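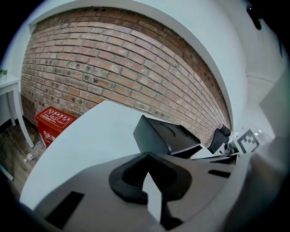

Gripper cam at the brick wall end, marker in view on the right.

Notebook, April, started a little after 9 a.m.

Okay, so the plan for this block was to get the pick-and-place set for Gunora up to 3,000 usable episodes, and we got to 677 before I stopped and made everyone look at what we had. Shamim was a bit annoyed with me (fair enough, she had a nice rhythm going). But I'd rather find out at 677 that the start poses are all the same than find out at 3,000!

And they were pretty samey. I plotted the first pose of every episode and it was basically one fat blob with a tail. The tail is Khurram, who is taller and starts higher. Everybody else brings the gripper in at the same height and the same tilt, and I did it too, so no finger-pointing. The policy Latifa trained on the early batch does fine from inside the blob and goes wandering off the moment you start it anywhere else.

New rule for the demos: pick a start pose off the printed sheet, hold still for 2 seconds, then go. The hold gives the tracking time to settle and makes it much easier to trim the front of each clip. Bukola is writing a little script that flags any episode where the hold is too short. She wants to call it Provetti, after a pasta place I think, and I didn't argue.

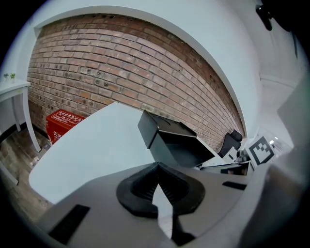

Relocalization was the other thing eating my morning. The map we'd been using was built from one slow pass, and a chunk of the episodes wouldn't line up with it at all. My guess is we leaned too hard on the marker and gave the map nothing much else to hold on to. The brick is great for this, lots of mortar lines and those small dark holes across the middle courses, but the big pale panel is just blank, and when it takes up that much of the view I don't expect many features out of it. So for the mapping pass: go slower past the panel, come at the bricks from both sides, and keep the office chair where it is until the map is done. Chairs get moved – I move them myself – and then half the session is matched against something that isn't there anymore.

Noman asked if we should mask out the fingers and housing before feature matching. Yes, please. I thought we already did, but the flag was off in the Mazurek config and on in the other one. Somebody (me) should merge those two files.

Still to do:
Rebuild the map with the slow pass and rerun all 677 against it.
Ask Latifa whether she wants the failed grasps kept. I say keep them in a separate folder.
Bump the target to 4,000 if the rejects stay as high as they are now.
More printed pose sheets, bigger type. Khurram can't read mine.

Shamim and Bukola take the next batch after lunch, I'm on the map.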